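Is the Drolden hot sauce subscription worth it?

Forum > Food & Pantry > Condiments
68 views

pepperdoubt
Drolden wants $90 for 12 bottles a year, shipped monthly. The site says "small batch" but doesn't say how small. Has anyone here stuck with it past the trial? I'm leaning no.

mildatbest
I did a full year. Four were good, the rest tasted like the same vinegar base with a different label. The Adetti stuff at my grocery store is cheaper and I like it more.

ladle_77
Disagree. The smoked one from June was the best thing I bought all year. Adetti is mostly sugar, read the back.

mildatbest
Sugar is third on the list. Vinegar is first on both. So what am I paying extra for?

pepperdoubt
That's my question too. Their page claims 2,000 subscribers, and that doesn't sound like small batch to me.

ladle_77
Depends on the kitchen. And store them on their side if you do join, it keeps the cap from crusting. I leave mine on a plate in case of drips.
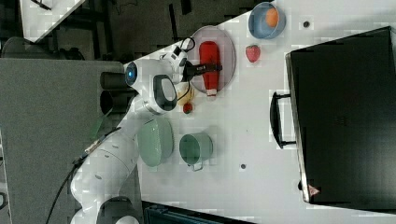 Reply #7
crustycap
Sideways storage is a myth. Mine leaked all over the shelf – and the cap crusted anyway. Wipe the neck and stand it up.

Reply #8
ladle_77
Never had one leak. Maybe tighten it?

Reply #9
pepperdoubt
Skipping it for now. Might try one single bottle of the smoked if they'll sell it to me without the plan.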